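Looking After a Two-Armed Kitchen Bench
Home > Tips > Workshop & Kitchen

By Naomi Mushi

I get more mail about the practice bench than about anything else on these pages (yes, more than the sourdough!), so I have finally sat down with a pot of tea and put my upkeep notes into some kind of order. We call ours Urkau, after the street we used to live on, and it has two white arms, a brown tabletop and a collection of crockery that my sister would like back someday.

Wipe first, power up second. I do the tabletop with a barely damp cloth, working from the back edge to the front, and I go gently around the two bases so that I'm not shoving at the cables. Crumbs love a base. A soft paintbrush gets them out much better than a vacuum nozzle, which will only knock against things and make you say words.

Once the power is on, I wait for green at both bases before I touch anything else. If one side stays dark, switch off, reseat the plug at that base, and give it two full minutes before trying again. I know it feels like forever. Go and water a plant. 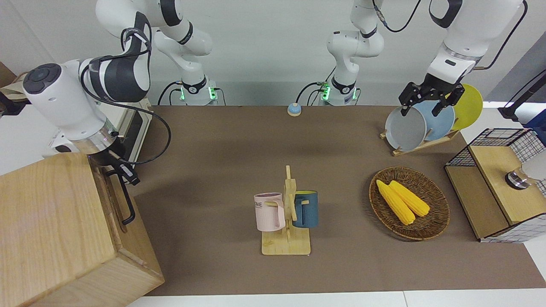
Green at both bases, and the left gripper on the gray plate.

Now for the plates, where most of the grief comes from. A gripper that closes a hair too far to one side will still pick up a plate, and you'll go on happily for weeks until the day it chips your favorite. So every Saturday I do a slow rim check. Lower the open fingers over the rim at the slowest speed you have, stop before they close, and crouch down to look at the gap on each side. It ought to be even. If it isn't, move the rack a little and try again before you go anywhere near the settings! Nine times out of ten it's the rack that has crept, and a strip of Nandotum grip tape under each end will hold it still.

Finger pads wear out on the inside first. I wash mine with dish soap and warm water, let them dry overnight, and swap them when they start to feel glassy. A bag of 50 from Zaro has lasted me since February, with plenty left over, and they're easy to fit if you push from the tip toward the wrist.

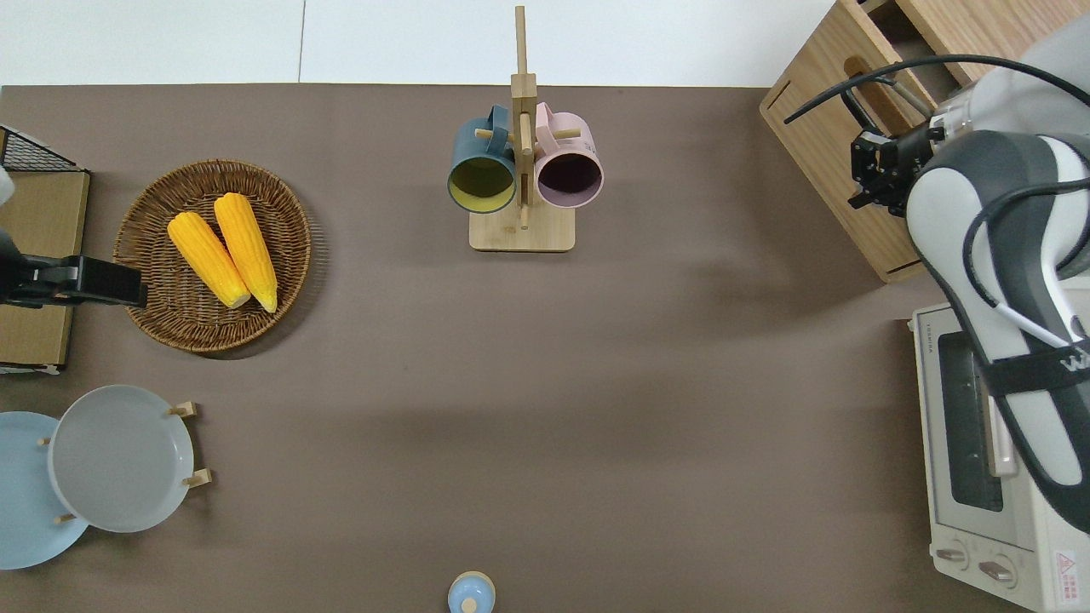
Cables deserve a good long look too. Each arm needs enough slack to reach its farthest spot without pulling, and little enough that a loop can't catch on a mug peg or an oven knob on the way past. I move each arm by hand (power off, please) through its whole reach and watch the loop the entire time. Fabric straps work loose with all that bending, so I undo them and wrap them fresh, snug enough to hold and loose enough to slide a pencil under.

While you're at it, mark where things live. I put a small pencil tick at each corner of the mug tree base and another by the basket, and it saves me a world of fiddling after cleaning day. A reader wrote in to suggest chalk, which is lovely until you wipe the table.

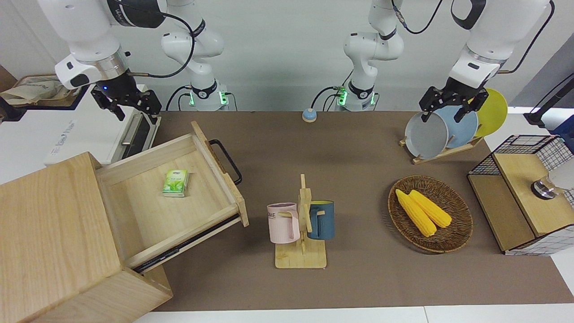

Drawers need their own bit of fuss. A sticky runner makes the arm pull harder than it should, and sooner or later the whole cabinet comes scooting across the table with it. Rub a dry cloth along the metal, then put on one tiny drop of Kordestani light oil and work the drawer in and out 6 times by hand. Check the handle screws as well, with a proper screwdriver and a light touch, as pale soft wood strips very easily. I learned that one the expensive way.

Last of all, I write the date and whatever I changed in a notebook that stays with the bench. Mine says "Sat 21 September, rack nudged left, new pads both sides," and there's a jam stain on the facing page. Pad sizes are printed inside the lid of the Zaro box, so do copy those into the notebook before the box goes out with the recycling.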